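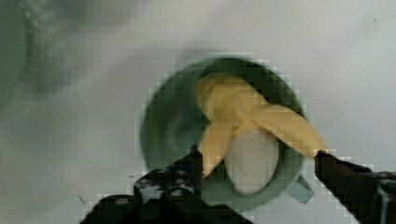 Yellow cloth in the green bowl

Play kitchen for a three-year-old: what do I put in it?
Jiahui Hou, Normont
July 23, 2022

My daughter turns three in November and we're building her a little play kitchen in the corner of the dining room. I'm so excited about this – probably more than she'll be! My budget for the bits and pieces is 30 dollars. Do I buy one of those big food sets, or use real things from our own cupboards? 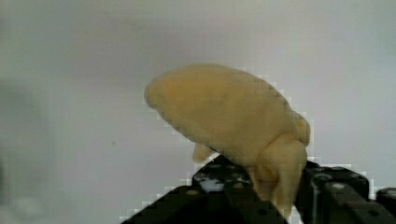

She loves pouring, stirring and carrying stuff from room to room, and she still puts the odd thing in her mouth, so nothing tiny please. How much should be out at once?

Theda Kasten
Real things, every time! Our two ignored the fancy set and fell in love with an old colander and a dish towel. Thrift stores are wonderful for this. Cloth is great too, because one square can be dough, soup, a blanket for the teddy or a napkin, all before lunch.
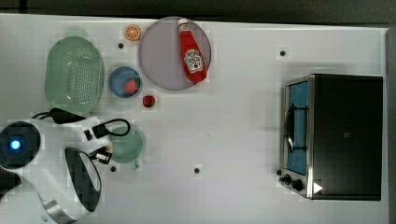
Toy orange slice, with the green colander to its left

Keep 5 or so favorites out and put the rest in a box in the closet. Swap them every couple of weeks and it feels like a birthday all over again. Skip anything glass, and check handles for sharp edges. 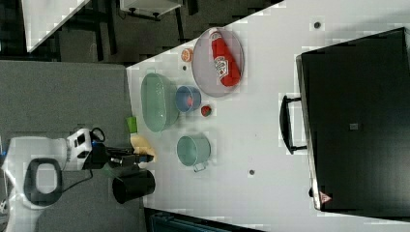 Oh, and hang a low hook for an apron! Ours wore hers to the mailbox, to bed and once to the dentist.

Timo Böttcher
we got the Trollo shelf, fine so far. screw it to the wall

Mogens Hviid
I agree with Theda about the box. I would add a notepad and a fat crayon for taking orders – our grandson charged me 707 dollars for a pancake and I paid it gladly.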